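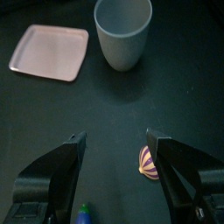
深色桌面，粉色方盘，灰蓝色杯子。

1/ 整理一下我们教会小组（团契小组，下同）这一轮重新分组的做法。内容偏流程和表格，不谈神学立场。有几位别处的同工私信问过，统一写在这里。

2/ 背景：堂会在 Saarela，主日出席以家庭为主。在册参加小组的成年人67位，分在几个按年龄划的组里。年龄分组是建堂初期定的，之后没有动过。

3/ 按年龄分组的问题在数据上很清楚。最年轻的那组名单最长，到场最少；最年长的那组名单最短，缺席基本只出现在住院和探亲期间。两组放在同一张表里看平均值没有意义，所以第一步是取消全堂平均出席率这个指标。

4/ 替代指标是“连续缺席”。定义：同一人在没有事先告知的情况下，连续三次聚会未到。事先告知的不计。组长在聚会次日填表，只填名字和有无告知，不填原因。原因属于牧养内容，不进表格。

5/ 这一条执行起来有争议。Kenneth Sison 负责牧养关怀，他希望表里留一栏备注，方便跟进。我的意见是备注栏一开，半年之内就会出现病情、婚姻状况、工作变动，而这张表有编辑权限的人太多。最后没有开备注栏，改为组长直接打电话给他。

6/ 权限顺便说一下。名单和出席表分成两个文件。名单含电话和住址，只有办公室可看；出席表只有姓名和组别。组长之间互相看不到对方的出席表。

7/ 分组依据改成居住片区加聚会时间。片区划三块：Vodach 沿河一带、Kirnik 老城、堂会周边。时间两档：平日晚间，周六上午。理论上是六个格子，其中 Kirnik 的周六上午没有人报，所以没有开。

8/ 片区优先于时间。有人两项都填了“均可”，按片区归入人少的组。有人住 Kirnik 但只能周六上午，归到堂会周边那组，单程公交48分钟，事先和本人确认过。

9/ 夫妻默认同组，可以申请分开，不需要说明理由。申请分开的比预想的多，主要是有幼儿的家庭，两人轮流出门。这类需求在年龄分组时期从来没有被统计到，表上没有那一栏。

10/ 儿童安排：平日晚间组不设儿童看顾，周六上午组设。看顾人员不从本组抽，从另一组轮值，避免同一对父母长期缺席查经。轮值表按季度出，下一季从1月开始。

11/ 查经材料。过去各组自选，结果是换组的人常常重读同一卷，或者接在中间读。现在全堂同步读同一卷，每次一页纸：经文段落、背景两段、问题四条。组长可以删问题，不加问题。

12/ 不加问题这条是 Rahel Aebischer 提的，她带 Vodach 组多年。理由很具体：问题超过四条，最后一条总是在收拾杯子的时候问的，而最后一条通常是应用题。

13/ 聚会时长定为70分钟，不含吃饭。吃饭的组另算，饭在前，查经在后。顺序反过来试过，结束时间不可控，邻居也有意见。

14/ 代祷放在最后20分钟，计入总时长。代祷事项口头提出，不发群。确实需要全组持续代祷的，由本人自己发，别人不代发。这是今年改动里反对意见最少的一条。

15/ 组长任期两年，可连任一次。每组设一位副组长，副组长不自动接任。之前的惯例是自动接任，后果是没有人愿意做副组长。

16/ 组长培训目前是两次晚间课，第一次讲带查经，第二次讲界限：什么事情自己处理，什么事情必须转给牧者。第二次的内容按当地法规和总会要求写，涉及未成年人安全的部分逐条念，签字存档。这一部分请不要直接套用别人的版本，各地规定不同。

17/ 工具。报名用的是 Sultomell 的在线表单，导出后在电子表格里处理。没有写程序。六十多人的规模，手工拖动比写匹配规则快，调整也容易和当事人解释。人数翻倍以后再考虑。

18/ 导出时有一个坑：表单的多选项会合并到同一个单元格，用分号隔开，而我们有一个选项文字里本身带分号。拆列之后错位了一批，人工核对了两遍。选项文字里只用顿号，或者什么标点都不用。

19/ 新名单10月28日发给各组长，主日再贴在公告栏，公告栏版本只印姓名和组别。换组申请收四周，四周内换一次不问原因，之后并入下一季处理。

20/ 目前还没解决的：一，轮班工作的人两档时间都不稳定，暂时允许挂在一个组、按周去另一个组，出席记在挂靠组。二，Vodach 组的聚会地点靠一户家庭提供，没有备用地点。三，三个片区的边界是按公交线画的，线路一改就要重画。

21/ 补充第4条：有人问“连续三次”是怎么定的。隔周聚会的话，三次大约是一个半月。再短，出差和感冒会大量触发；再长，打电话过去往往已经晚了。每周聚会的堂会应该自己换算。

22/ 再补第11条：一页纸的模板可以给，空白文档，没有版式。需要的在下面留言，我周末统一发。培训第二课的讲义不外发，原因见第16条。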